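## Neues aus der Wahrnehmung: Kulia sortiert jetzt selbst

*Von Ida Wegener, 11. Januar 2026*

Kulia 9 ist im Hauptzweig, und ich freue mich wirklich sehr darüber! Wer unsere Werkzeuge nur vom Namen kennt: Kulia nimmt die Rohaufnahmen der Handgreifer entgegen, bringt Kopfkamera und Greiferkameras auf eine gemeinsame Zeitachse und schneidet daraus Episoden, mit denen die Steuerung im Binditz-Labor trainiert wird. Bisher war das Schneiden Handarbeit, und wer im Herbst mal eine Schicht davon übernommen hat, weiß, wie zäh das war.

Die neue Version sucht die Schnittpunkte selbst. Sie schaut auf die Öffnungsweite beider Greifer und auf die Relativbewegung zum Tisch und schlägt daraus Anfang und Ende jeder Teilaufgabe vor. Getestet haben wir das mit der Teeaufgabe, an der sich schon Rikero die Zähne ausgebissen hat (drei Fächer, drei ganz verschiedene Formen, und dann auch noch ein durchsichtiger Becher als Ziel).

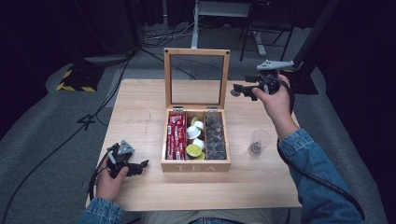

*Teeaufgabe aus Sicht der Kopfkamera: links rote Teebeutel, in der Mitte Kapseln, rechts die dunklen Pyramidenbeutel.*

Von 1000 Episoden im Testsatz mussten wir nur noch 171 von Hand nachschneiden. Die meisten davon haben denselben Grund: Jemand setzt zum Greifen an, überlegt es sich anders und wechselt das Fach. Für Kulia sind das zwei Teilaufgaben, für uns Menschen ist es eine. Hier hilft vermutlich ein kleines Gedächtnis über die letzten 72 Bilder, ein erster Entwurf liegt schon im Zweig `teuber-fenster`. Schaut gern rein, Kommentare sind ausdrücklich erwünscht!

Mein persönlicher Liebling ist aber die neue Becherschätzung. Klares Plastik auf hellem Holz ist für die Tiefenschätzung ein Albtraum, der Rand verschwindet fast, und was man zuverlässig bekommt, ist vor allem der dunkle Inhalt. Teuber, unser Modul für die Objektlage, nutzt jetzt genau das: erst der dunkle Klumpen, dann die Glanzlichter am Bodenrand, und aus beidem zusammen eine Ellipse für die Standfläche.

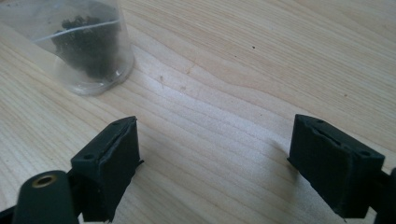 Schwierig bleibt es, wenn der Becher nur zum Teil im Sichtfeld der Greiferkamera steht. Dann übernimmt Teuber die letzte Schätzung aus der Kopfkamera und rechnet sie über die Greiferpose um. Das klappt schon erstaunlich gut, solange die Kalibrierung stimmt. Prüft sie also bitte vor jeder Sitzung mit `kulia check --rig`, das dauert keine Minute und erspart uns später viel Sucherei in den Logs.

Im März kommt der Planer dran. Er soll die Teilaufgaben direkt aus Kulia übernehmen, ohne den Umweg über die alten Rikero-Tabellen. Wer noch Skripte hat, die diese Tabellen lesen, meldet sich bitte vorher bei mir.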